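Stockdale Break Rooms Get Rolling Steel Tables, and a Request to Please Clear Them

Gretatwood to trial sectioned clearing tables through August; company declines to promise tidier mugs

STOCKDALE, December 2021 - Gretatwood, which furnishes and services shared kitchens and break rooms, today announced that it is putting sectioned steel tray tables into the rooms it looks after in Stockdale. The tables, sold under the name Wisent, are meant to give used cups, bottles and wrappers one place to land between the end of a break and the start of the next one.

The company is aware that this is a table. It is also aware that break room products tend to be announced as though they will change the way people work, and it has read enough of those announcements to be wary of writing another. Gretatwood is making no claim that the Wisent will improve morale, bring teams together or save anyone an hour a day. It has a flat top, raised rims that split the top into compartments, a lower shelf and casters.

The trial covers 24 rooms and runs until August. Six of the rooms already had a table before this announcement, having been used to settle the height and to find out whether the thing would fit through a standard door with a tray of cups on it. It does, if the person pushing it goes slowly over the threshold.

Why a table

Gretatwood's earlier attempts at the same problem did not go well, and the company would sooner say so here than have customers remind it. Color-coded bins were introduced and mostly used as one bin. A laminated rota went up in most rooms and was followed for a short while. A set of wall hooks for mugs was popular with people who owned a mug and liked it, and was ignored by everyone else.

What kept happening in all of those rooms was that things were put down on the nearest flat surface. Usually this was the counter beside the sink, which then could not be used for making anything. Sometimes it was a windowsill. The Wisent starts from the view that people will go on putting things down on the nearest flat surface, and that it may be cheaper to move the surface than to move the people.

The rims are the part the company has argued over longest. One side held that compartments would lead people to sort their things: cups to wash in one, packaging in another, and whatever still has a use in a third. The other side pointed to the bins. The rims stayed, chiefly on the grounds that they stop a mug on its side from rolling onto the floor. If sorting happens as well, Gretatwood will be pleased and a little surprised.

What the early rooms showed

In the six early rooms the tables filled up quickly. Opinions differ on whether that counts as success. A full table does mean a clearer counter, and people who used the sink said they were glad of the space. A full table is also a full table, and in two of the rooms it was left that way long enough for someone to write a note about it.

The company asked the people who use those rooms what they thought and received 133 replies. Gretatwood is not going to turn these into a percentage. Many were short. Several asked for a second table, several asked for the first one to be taken away, and a good number were about the coffee, which is supplied by somebody else. The remark that came up most often was that the table is useful on the days when it has been emptied.

For that reason the trial includes a clearing round, paid for by Gretatwood, at the end of the working day. Whoever is doing the round works from the top of the table. Cups and mugs go to the sink. Spoons and scoops go with them, unless they belong in a container that is still in the room. Bottles are drained and put in recycling. Bags are opened before they are thrown out, after an incident in one of the early rooms involving a set of keys. Wrappers go in the trash. Boxes are left where they are for one day in case they are wanted, then moved to the lower shelf.

There is no score for any of this and no display board. A supplier did offer the company a screen that would show each room how it was doing against the others. Gretatwood looked at the price, and then at the likely effect on people who have to share a kettle, and said no thank you.

Cost and limits

Each table is rented at 37 dollars a month, clearing round included. Customers are free to decide that a shelf and a sign would do the job for less, and in a small room they may well be right. Gretatwood's own staff would not recommend a Wisent for a room where only a few people eat, or for one where the floor slopes.

There are some further points that a buyer should know. The steel shows fingerprints. The dark surface of the top is reflective and under strong lighting some people find it distracting. The rims make it slower to wipe down than a plain table, because the cloth has to go into the corners. The casters roll well on tile and poorly on thick carpet. None of these will be fixed during the trial.

The tables are delivered by Zerlow, which also takes away any furniture the customer no longer wants in the room. Customers are asked to decide about that furniture before the truck arrives. On an early delivery the discussion over which chairs were staying went on longer than the unloading.

What happens next

Gretatwood will look at the 24 rooms again when the trial closes and will publish what it finds, including the rooms where the table ended up in a corner holding a printer. If most customers send theirs back, the product will be dropped and the company will say so in a release of the same length as this one. If most keep them, a narrower model may follow. No date has been set for it and no orders are being taken.

Until then the request to people in the trial rooms is modest. Put the cup on the table, inside a rim if possible, and empty it first. Take your own mug home now and then. If a bottle has a cap, put the cap on.

Photo 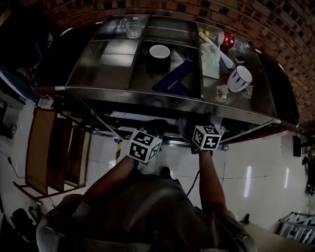 Mugs, a glass measuring cup, a clear bottle and a crumpled bag on a sectioned steel tray table with casters.

About Gretatwood

Gretatwood furnishes, stocks and services shared kitchens and break rooms in Stockdale. It supplies tables, seating, shelving and cleaning rounds on monthly terms. The Wisent is its first product with wheels.

Requests for a table to look at, or for the list of rooms taking part in the trial, can be sent to the Gretatwood press desk in Stockdale. The desk will also take complaints about the tables and pass them on. Complaints about the coffee should go to the building.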